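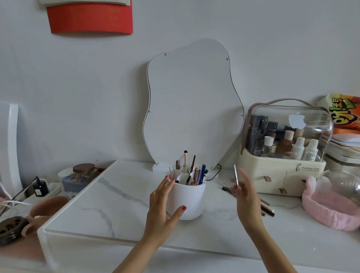

Um utensílio fino segurado ao lado do organizador cilíndrico, que a outra mão apoia.

Skollel Percepção
Módulo de segmentação de ações e rastreamento de mãos para vídeo em primeira pessoa

O Skollel recebe vídeo egocêntrico e devolve, quadro a quadro, a pose das duas mãos, o objeto em contato e o rótulo da ação. A saída alimenta diretamente o planejador Povia ou qualquer pilha que leia o formato aberto Kubo.

Objetos finos e agrupados, como pincéis, lápis e pinças num mesmo recipiente, são tratados por um estimador próprio, com máscara por instância e eixo principal. A mão de apoio é rotulada em separado da mão que manipula.

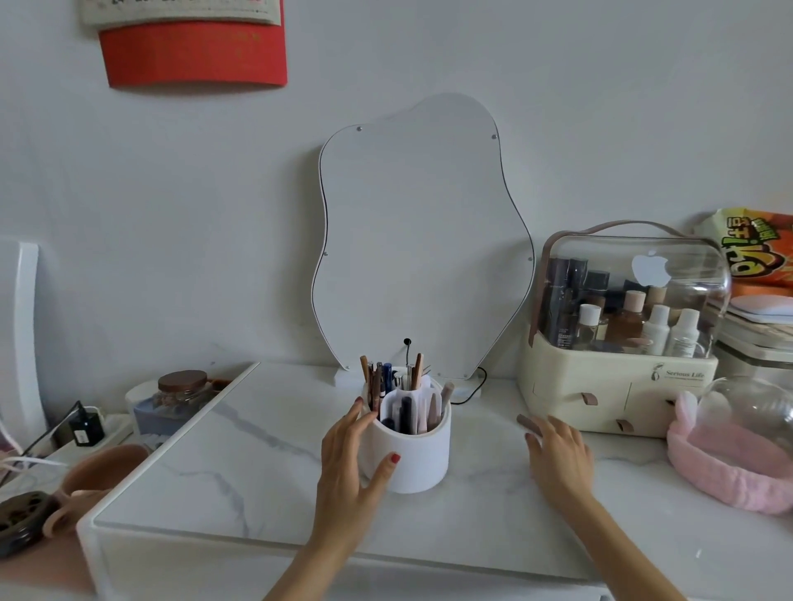
Quando o contato é ambíguo, o módulo grava as duas hipóteses com a respectiva confiança e deixa a decisão para o planejador. O limiar padrão é 80% e pode ser alterado por classe.

Especificações
Latência por quadro: 40 ms
Classes de objeto no modelo base: 98
Ajuste fino: a partir de roughly 3.000 quadros anotados
Interfaces: C++, Python, gRPC
Execução: local, sem conexão externa

Licenciamento por estação, Greterura. Responsável técnico: Ryota Miyazaki. Próxima versão: agosto.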